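Projects > Student Robotics > Zimia Course Reports > Section 4

February 20, 2018
By Colleen Chan

14 shares | 3 comments

4. The Breakfast Task

4.1 Choice of task

The first half of the course used single-arm exercises: pick up a block, place it on a mark, stack two cups. Students could finish these with one arm parked, and most groups did. For the second half we wanted a task where parking an arm would make the work much harder. After some discussion in October the class settled on spreading jam on a slice of bread. The ingredients are cheap, the motion is familiar to everyone in the room, and a bad result is easy to see.

The task is stated to the students in one paragraph. A slice of bread and an open jar of jam are on the table. The robot has to take a spoon, get jam out of the jar, bring it over the bread, and spread it so that jam reaches at least half of the top face. The bread must stay on the table and must not be torn through. The jar must be upright at the end. No limit is placed on the number of scoops, but a trial ends after two minutes.

We left the table layout open on purpose. Groups were told that other household items could be on the table and that they would not be told in advance which ones. Several students objected to this, and one group asked for a fixed layout until they had a working program. We let them practice with a bare table for the first two weeks, and all scored trials used the mixed layouts.

4.2 Groups and schedule

The class had 24 students. They worked in groups of three, and each group kept the same members from the block exercises through the breakfast task. Each group had one session on the robot per week and could use the simulator at any time. The simulator, Skisari, was written by an earlier class and handles rigid objects well. It does not handle jam. Students who tuned their spreading motion in Skisari found that the simulated spoon moved through the simulated jam with no resistance, and they had to start over with that part on the real table.

Bread was also a problem in simulation. Skisari treats a slice as a stiff plate. On the real table a slice bends, sticks, and slides when it is pushed from the side. The gap between the two was the most common subject in the weekly notes, and it is the main reason we now ask for table time earlier in the course.

4.3 Control and recording

Both arms were driven by teleoperation during the recording phase. One student controlled the arms and the second called out the step. The third watched for faults and kept a hand near the stop switch. The roles changed after every block of trials, so that each member of a group drove the robot for a similar amount of time. Recordings were saved through Owen, the logging program used in all of our courses, which stores joint positions, gripper width, and the head camera view on a shared clock.

We collected 1,325 recordings over the term. Recordings were kept whether or not the trial met the task rules. A student marked each one afterward as complete, partial, or failed, and a student from a different group checked the mark. Where the two disagreed, the pair watched the recording together and agreed on a final mark. Most of the disagreements were over how much of the bread was covered.

Groups then trained a policy on their own recordings, on the pooled recordings, or on both. The training code was supplied. The students chose which recordings to include, how to split a trial into steps, and how many steps to train at a time.

4.4 How the groups split the work between the arms

Every group gave the spoon to one arm and used the other for the bread, but they did not agree on what the bread arm should do. Three approaches came up.

In the first, the bread arm pressed down on one edge of the slice during spreading. This kept the bread from sliding. It also left marks in the crust, and with fresh bread the fingers sometimes sank in and lifted the slice when the arm moved away.

In the second, the bread arm waited close to the slice with the fingers open and came into contact only when the slice began to move. Groups that used this approach had to decide what counted as movement. One group used the camera view and another used a fixed delay after the spoon touched down. The fixed delay was simpler and gave better results with the soft bread we bought most weeks, though it did poorly when the spoon arm was slow.

In the third, the bread arm stayed out of the way for the scoop and moved in only for the spread. This was the easiest to drive by hand. Students liked it, and it made up the largest share of the pooled recordings.

The hand-over point between scooping and spreading caused trouble in all three. If the bread arm moved too early, it could get in the path of the loaded spoon. If it moved too late, the first stroke pushed the bare slice across the table. Two groups added a short pause with the spoon held over the jar so that the bread arm could get into place. The pause cost time but reduced the number of trials that had to be stopped.

4.5 The scoop

We had expected spreading to be the hard part, and for most groups the scoop took more work. The mouth of the jar is narrow compared with the gripper, so the spoon has to go in at a steep angle and the fingers have to stay above the rim. Students first tried to hold the spoon near the middle of the handle. This gave good control but brought the fingers too close to the glass. Holding it farther back solved that problem and made another, as the spoon then turned in the fingers when the bowl met thick jam.

Groups tried tape on the handle, a higher grip force, and a slower entry. Tape worked and was allowed for practice, but not for scored trials. Higher grip force helped a little. Slower entry helped more, and in the end all groups used it.

The jar itself was not held by either arm. A full jar is heavy enough to stay in place during a careful scoop. As the jam is used up, the jar gets lighter and the spoon has to reach lower, and the chance of tipping goes up. We asked groups to write down the jam level at the start of each session. Not all of them did, and for that reason we do not report results by jam level.

Figure 3 is taken from the head camera during a scoop, with the spoon in the jam and the other gripper open over the bread. The rack, the bottles, and the other items on the table belong to one of the mixed layouts.
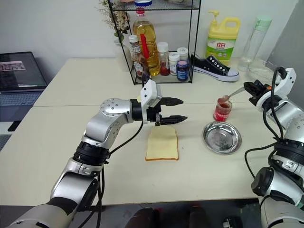 Colleen Chan

Figure 3. Scoop step, head camera view. Left arm at the bread, right arm with the spoon in the jar.

4.6 Effect of the table layout

Mixed layouts changed the results in ways the groups did not plan for. Items at the back of the table were rarely touched, but they did change what the policy did. A policy trained only on bare-table recordings would sometimes move toward a bottle instead of the jar. Adding even a small number of mixed-layout recordings mostly removed this behavior. Groups that pooled their recordings got this benefit without extra table time, as each group had chosen different items.

Clear glass was harder. When other clear objects were on the table, some policies lowered the spoon at the wrong height. The students suspected the color of the jam was the main cue for finding the jar, and one group tested this by using a second flavor. The policy missed the jar more often with the new flavor, but the test was small and was run on a single afternoon. We would like to see it repeated.

Shiny metal gave mixed results. A steel dish near the jar had no clear effect in some sessions and seemed to pull the spoon off course in others. Overhead lighting was different from one session to the next, and we did not record it.

4.7 Scoring day

Each group ran its final policy with no one driving. Two other groups served as judges, with the instructor called in for close cases. Coverage was judged by eye against a printed card with the half-way area shaded. The rules were read out before the first trial, and groups could not change their code once scoring had begun.

The group that named its policy Drakness had the steadiest results. It used the second approach from Section 4.4, a slow scoop, and pooled recordings with all failed trials removed. Another group kept the failed trials and labeled them, and its policy did nearly as well while recovering better after a poor first scoop. We do not think the difference between the two is large enough to recommend one over the other.

The most common fault on scoring day was too little jam on the spoon. The next was a slice that moved during the first stroke. Torn bread was rare. The jar was tipped over twice, both times by the same policy, and both times as the spoon was being pulled out.

4.8 Notes for the next class

Several changes are planned. Lighting and jam level will be entered in Owen before a session can start. The shared simulator will get a warning on the bread model, and the first table session will move up by two weeks. We will also ask groups to state in writing what the bread arm is for before they begin to record. Groups that could answer this early had more consistent recordings, and they spent less time sorting them afterward.

The task rules will stay the same so that results can be compared between years. The bread will be bought from the same store where possible.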